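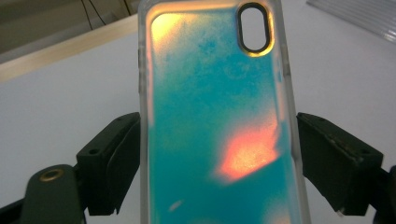
Coque de téléphone translucide à panneau turquoise et reflets irisés.

Rapport d'avancement intermédiaire – Programme Nyanda
Réemploi des petits équipements et accessoires numériques
Établi par l'association Lastutine à l'attention de la fondation Kenix

1. Rappel du cadre

La convention signée avec la fondation Kenix prévoit l'ouverture de points de collecte dans les médiathèques et les mairies de l'agglomération, le tri des objets déposés, puis leur remise en circulation à tarif solidaire. Le présent rapport couvre la période allant du lancement jusqu'à la fin du mois de juillet. Il ne traite pas des ateliers scolaires, qui font l'objet d'un suivi distinct.

2. Collecte

À la clôture de la période, 2093 objets avaient été enregistrés, pour un objectif annuel fixé à 4000. Les chargeurs et les câbles constituent la part la plus importante des dépôts, devant les coques, les housses et les écouteurs filaires. Les téléphones restent minoritaires. Les habitants interrogés aux points de dépôt évoquent souvent la crainte de laisser des données personnelles sur l'appareil, et une notice d'effacement en deux pages a été rédigée pour y répondre. Elle est disponible à l'accueil de chaque site depuis le mois de juin.

Deux médiathèques ont dû interrompre la collecte pendant plusieurs semaines en raison de travaux. Les bacs ont été transférés provisoirement en mairie annexe, où la fréquentation s'est révélée plus faible.

3. Tri et remise en circulation

Le tri est effectué dans les locaux mis à disposition par la société Lokanex, également chargée de l'enlèvement mensuel. Plus de 1000 articles ont été jugés aptes au réemploi. Les autres sont orientés vers la filière de recyclage agréée ou conservés pour pièces.

Le classement des coques par modèle demeure l'opération la plus longue. Un gabarit de mesure a été adopté au printemps et la grille de saisie a été simplifiée – trois champs ont été supprimés à la demande des équipes. Les références trop anciennes sont désormais proposées par lots.

4. Difficultés rencontrées

Le recrutement du second poste à mi-temps a pris du retard. La ligne correspondante n'est consommée qu'à 60 % et un report du solde sur le second semestre est sollicité par courrier séparé. Par ailleurs, la signalétique des bacs prête à confusion : des piles et des ampoules y sont régulièrement déposées.

5. Suite du programme

Sont prévus pour le second semestre la réouverture des deux médiathèques, le remplacement des affichettes et un essai de vente sur le marché couvert. Le tableau des dépenses et les relevés par site figurent en annexe.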